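Promi-Forum > Fernsehen & Shows > Fragen und Antworten

Warum fehlt Geeta Nautiyal im Finale von Laldale?

Gefragt am 23.08.2001

Hallo zusammen, ich habe Laldale von der ersten Folge an gesehen und verstehe das Ende nicht. Geeta Nautiyal war in der vorletzten Sendung noch dabei und hatte beim Anrufen die meisten Stimmen. Im Finale steht plötzlich Vangelis Economou neben der Moderatorin, und ihr Name fällt kein einziges Mal. Auf den Autogrammkarten vom März ist sie noch ganz vorne. Meine Schwester meint, sie sei rausgeflogen, eine Kollegin sagt, sie habe selbst gekündigt. Weiß jemand etwas Genaues?

3 Antworten

Antwort 1 (hilfreich: 41)

Sie ist freiwillig gegangen. Das stand in der Programmzeitschrift, allerdings nur als kurze Meldung hinten bei den Leserbriefen. Geeta hatte schon vor der Show einen Vertrag für die Serie Sonstead unterschrieben, und die Dreharbeiten wurden vorgezogen. Laut Regelwerk rückt dann der Kandidat mit den nächstmeisten Stimmen nach – das war Economou mit 17 Prozent. Warum der Sender das im Finale verschwiegen hat, weiß ich auch nicht. Ein Satz dazu hätte gereicht.

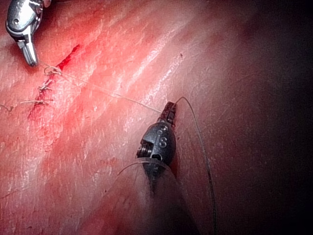
Schnitt mit Fadenknoten, Nahaufnahme

In Sonstead spielt sie übrigens eine Assistenzärztin, zunächst in fünf Folgen. Ob daraus eine feste Rolle wird, ist noch offen.

Antwort 2 (hilfreich: 5)

Alles abgesprochen, wie immer. Ich habe für sie angerufen und will mein Geld zurück. Economou kann nicht mal singen.

Antwort 3 (hilfreich: 17)

Antwort 1 stimmt, eine Ergänzung noch. Im Fanklub Tulmont wurde ein Brief von ihr vorgelesen, in dem sie sich bei den Anrufern bedankt. Von Streit steht darin nichts. Sie schreibt nur, dass beides zeitlich nicht ging und sie sich für die Serie entschieden hat.
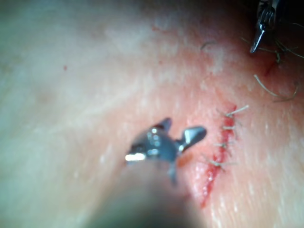
Wer den Brief haben möchte, schickt einen frankierten Rückumschlag an den Fanklub, dann kommt eine Kopie. Über 1000 Stück sind schon verschickt, es kann also dauern. Zum Geld für die Anrufe: Das erstattet der Sender nicht, ich habe bei der Zuschauerredaktion nachgefragt. Die Frau dort, eine Frau Tripathi, war freundlich, konnte aber auch nur auf die Teilnahmebedingungen verweisen.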